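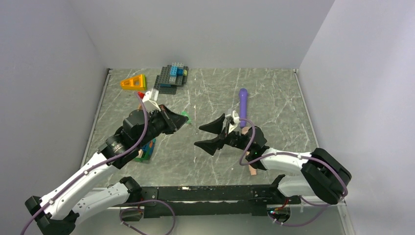 A visitor ahead of me at the Tarka open day wanted to know if you have to be able to program, and the reply came back that you don't, you just need patience. I'd go along with that after an afternoon with their two-arm tabletop kit in July!

The demo stations were set up in the old Boyer building, and I got to ours a little after two. Toy bricks were the practice parts, a smart choice - everybody knows how they ought to feel in the hand, so you notice right away how different it is through a gripper. My turn was supposed to be short and I stayed for roughly 57 minutes (sorry to the line behind me).

What I loved: having two arms on one bar. You start thinking about hold-with-one, place-with-the-other almost immediately. The black claws are chunkier than I'd pictured from the Trenditz flyer, and a purple cable is clipped down the left arm so you can follow where they go. I'd like a bit less slack near the base.

Setup guide is 177 pages, too long, and the index is poor. Still, I've put my name down for the next session at Kudska - they take 300 people and I'm number 293.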